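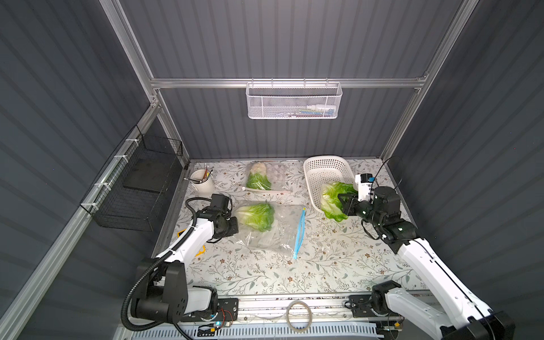 Player Safety Checklist: Palon, build 233
Studio: Forkley
Checked by: Paweena Prasertsri
Second reader: Cyprian Bielecka
Date: 23/04/2020

Status is Pass, Fail, Open or N/A. Comments go under the item. Please don't change a status without initialing it.

1. Flashing and patterns

1.1 Photosensitivity warning shown before the title screen
Pass
Comment: Stays up until a button is pressed. Can be reread from the options menu.

1.2 No full-screen flashes faster than our limit
Fail
Comment: The lightning in the Punance harbor chapter is over the limit when the player stands on the pier. Same storm is fine from inside the tavern. Villads has the capture.

1.3 "Reduce flashing" option works in every chapter
Open
Comment: Works in chapters one to six. Chapter seven still loads the old storm effect and ignores the setting.
Comment (C.B.): Seen again on a clean install. Leave open.

1.4 No high-contrast moving stripes
Pass
Comment: The loading screen blinds were replaced with a plain fade.

2. Motion and camera

2.1 Camera shake can be turned off
Pass

2.2 Head bob can be turned off
Pass
Comment: The option is there but it is on the second page of the menu, below the subtitle settings. Two testers didn't find it. I would move it up.

2.3 Field of view slider
Pass
Comment: The slider resets after the cart ride. Logged as 3478.

2.4 Motion blur off by default
Fail
Comment: On by default again. It was off in the last build.

3. Sound

3.1 No sudden peaks above the menu volume
Open
Comment: The ferry horn is much louder than anything near it. Baldur is remixing it — check again when his files are in.

3.2 Separate sliders for music, voices and effects
Pass

3.3 High-pitched tones can be muted
Pass
Comment: Covers the radio puzzle. The puzzle can be finished with the sound off.

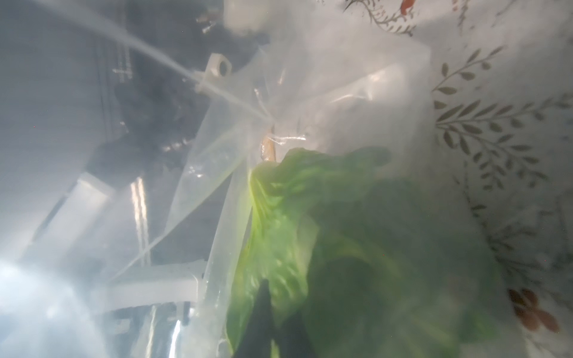 Leafy greens in a clear plastic bag.

4. Breaks and saving

4.1 Break reminder can be switched on
Pass
Comment: Default is off. Interval can be set by the player.

4.2 Game can be saved within a short time at any point
Fail
Comment: The Briem lighthouse section has no save point for 14 minutes if the player takes the stairs. Anyone who needs to stop there loses the climb.

4.3 Pause works in cutscenes
Pass
Comment: Except the credits, where it skips to the end. Low priority.

5. Online play

5.1 Mute and block reachable from the player list
Pass

5.2 Voice chat off for new accounts
Pass

5.3 Report form sends and gives a receipt
Open
Comment: Receipt arrives, but the text box drops everything past 900 characters without a warning. Ainhoa Figueroa is looking at it.

5.4 Friend codes hidden in streaming mode
N/A
Comment: Streaming mode is planned for July.

Result: Not cleared. Items 1.2, 2.4 and 4.2 have to pass before the next outside playtest. Open items can go in with a note to testers, apart from 1.3, which I want closed first.

Recheck: P. Prasertsri, on the next full build.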